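Print this page | E-mail this page

Mastivton Robotics Club
Minutes of the September meeting

I'm doing the minutes again because I was last through the door, so apologies if they wander a bit. We started at 5 more or less on the dot (a first!) and everyone who'd said they'd come did come, plus 2 new members who sat at the back and ended up joining in far more than they'd planned to.

Minutes of the last meeting
Agreed, with one correction. I'd written that Jalen Pennington had lost the charger. It was in the drawer all along. Sorry Jalen.

Money
We've still got 672 pounds in the club account after paying for cables. Iresha Liyanage has heard back about the Esposito grant and we can ask for up to 3,000, but the form wants a proper budget and a paragraph on what the younger ones get out of it. Iresha will write the paragraph, I'll do the budget, and we'll swap and moan about each other's spelling. I did ask if we could put biscuits under consumables and was told no.

The Husent Cup
Long chat about this one! We've decided to enter the tidying task and leave the maze alone this year. We all liked the maze, but last year it ate every spare evening we had and we still came away with nothing to show for it except a very good map. The rules for tidying came out over the summer and they're short: the arm has to pick up an object and put it where it's told, and you can teach it however you like. The team name stays Rirnulance. I argued for a change and lost the vote by miles.

Jalen wants the entry form in early so we get a morning slot. Agreed. I'm sending it.

Teaching by hand
We're going to teach the arm from our own demonstrations, which means lots of people doing the same small job lots of times with the hand-held grippers. Iresha went through how she'd like it done: start with both grippers open, don't rush the approach, and say out loud if you've fumbled so that run can be marked. We argued for ages over whether fumbled runs should be kept. I say keep them, in a separate folder, and that's what we've gone with for now. The cube and the wire rack are the first objects, and we'll only add more once we've got a decent batch with those. 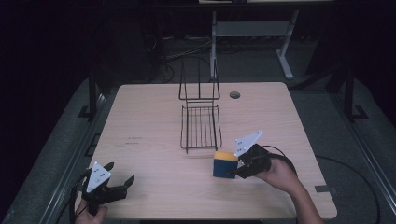 Jalen said he'd rather have three people doing slow, careful runs than the whole club racing through them, and asked that left-handers get a proper go too, or the arm will only ever learn from one sort of person. Fair point, and I've put myself down as the first left-hander.

There was also a question from one of the new members about whether you need to know any programming to do the demonstrations. You don't! Come along and have a go.

Actions
Me: budget, entry form, label the folders
Iresha: grant paragraph, one-page guide to doing a run
Jalen: rota for demonstrations, spare cable ties

Any other business
The kettle is on its last legs and we'd like to hear from anyone with a spare. Next meeting same time, same room, and please bring your own mug.

E-mail this page | Print this page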